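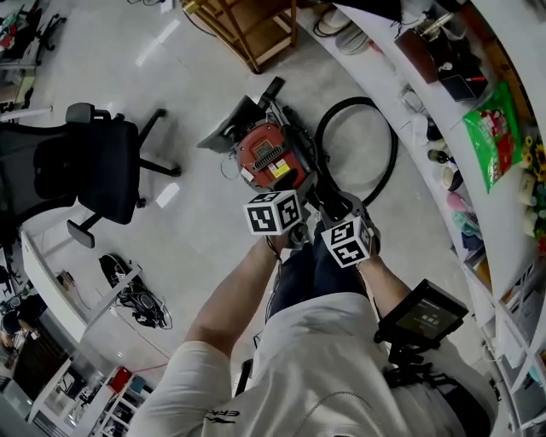 Rowena Salazar keeps the shot list for the Haworth films pinned above her desk, two years after the last of them was delivered. It runs to 67 lines, most of them crossed out in pencil. The ones left are the shots the crew never got, including a dawn view of the canal that was fogged out on four separate mornings.

Salazar started Codum as a wedding video business, working from a spare bedroom with one camera and a secondhand edit machine. She now has a staff of five and makes films for councils, museums and small manufacturers. Weddings stopped in March last year, when the final couple on the books had their day.

"I don't miss the speeches," she says. "I do miss the food."

The Haworth job came through Jocelyn Turcotte, who was running the town's visitor office at the time and wanted six short films about places people tended to drive past. The money was modest. Codum was given a free hand with the subjects, though, and the crew picked a clock repairer, a ferry crossing, a bakery, two walks and a swimming club that meets all year round.

The swimming film did best. It runs for just under three minutes and has no narration, only the members talking over each other as they get changed. Rhonda McIntyre, who recorded the sound, hid one microphone in a towel and another in a flask bag. She came home with nearly five hours of talk and cut it down over a fortnight.

"People stop performing after twenty minutes," McIntyre says. "You just have to still be recording."

That patience is expensive. A two-day shoot at Codum often becomes three, and the extra day is seldom charged for. Carter Ross, who joined to look after the accounts and ended up producing, has been trying to change this. He now quotes for a spare day at the start and gives the money back if it isn't used. So far two clients have had a refund, and both came back with more work.

One of those was Hondex, which wanted a training film for new starters and got a set of nine. The other was Vollport, a freight yard where the crew spent a week of nights filming under floodlights. Edit Erdős shot most of it from a stepladder. She had trained as a stills photographer and still tends to lock the camera off and wait for somebody to walk through.

The archive has become a job in itself. Codum holds 524 hours of footage on drives in a fireproof cabinet, and Ross wants it all logged by the end of next year. Former subjects write in asking for copies, usually because a relative has died. Salazar sends whatever she can find and doesn't send a bill.

Next on the list is a longer film, the company's first, about a brass band and its practice hall. It has a budget for 200 hours of editing. McIntyre thinks it will need twice that. Filming begins in the new year, and the band has asked that rehearsals of the test piece be left out until after the contest.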